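Urnton Repair Terms Glossary
Data card, release 6

Summary

The Urnton Repair Terms Glossary is a bilingual word list for people who fix household electronics and small computers. It contains 1214 entries, each with a preferred term, common variants and a short definition in plain language. The glossary is maintained by the Hourani Language Office and is released for teaching, translation and search.

Sources

Terms were drawn from repair manuals, parts catalogs and course handouts contributed by the Zandov and Gunda training centers. Manuals published before 2000 were included only where the term is still in use. Brand names and part numbers were removed.

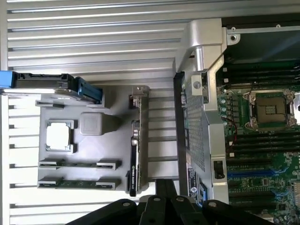 Slots resembling memory slots, with end latches, on a gray plastic tray. See entries "slot," "latch" and "socket."

Format

The glossary is a single tab-separated file in UTF-8. Columns are id, term, variants, definition, domain and status. Entries marked "draft" have been read by one editor – all others have been read by two.

Known limitations

Coverage of audio equipment is thin. The Gunda contributions use regional spellings, which are kept in the variants column. In 40 entries the definition is carried over from an earlier release and awaits revision.

Updates

Corrections are accepted throughout the year and applied in November. Please quote the entry id in all correspondence.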